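Running a guest house at Utgate

Nov 25, 2024

Print | E-mail

The owner of the Filalwood guest house has been letting rooms at Utgate for 12 years. She bought the place with her sister, who has since moved away, and now runs it with help in the kitchen from May until the end of the season.

"We get walkers, mostly," she says. "They come for two nights, they do the Parsons path on the full day, and then they go home. I used to try and sell them a week. Hardly any of them wanted a week."

Filalwood has 7 rooms. Bookings come by phone and through Sundberg, a small agency that sends walking parties from abroad. The agency takes its share, but it also fills the slack weeks in spring, and she says she would not like to be without it.

Asked what guests care about, she puts sleep first.

"Breakfast they'll forgive you. If they've slept badly they tell you before they've sat down. When I have money to spend it goes on the beds, and the curtains after that."

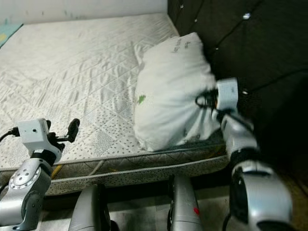
Getting there without a car

The bus stops at the bottom of the lane and the last one up is early in the evening. Guests who miss it have to ring for a taxi from the town.

"I put it in the confirmation letter and I put it in the reminder. Two or three times a year I still drive down and fetch someone. I don't charge for it."

She would like to see a later bus in summer. She wrote to the bus company and got a polite reply.

What it costs to keep up

Last winter the boiler needed work and the bill came to 2,000 pounds. She paid it out of what had been put by for the front windows, so the windows are waiting another year.

Prices went up a little in May. Regular guests were told beforehand, and she says most of them booked again.

She has no plans to sell. "I'd like January off, all of it. I've closed for two weeks before and spent them painting."

Print | E-mail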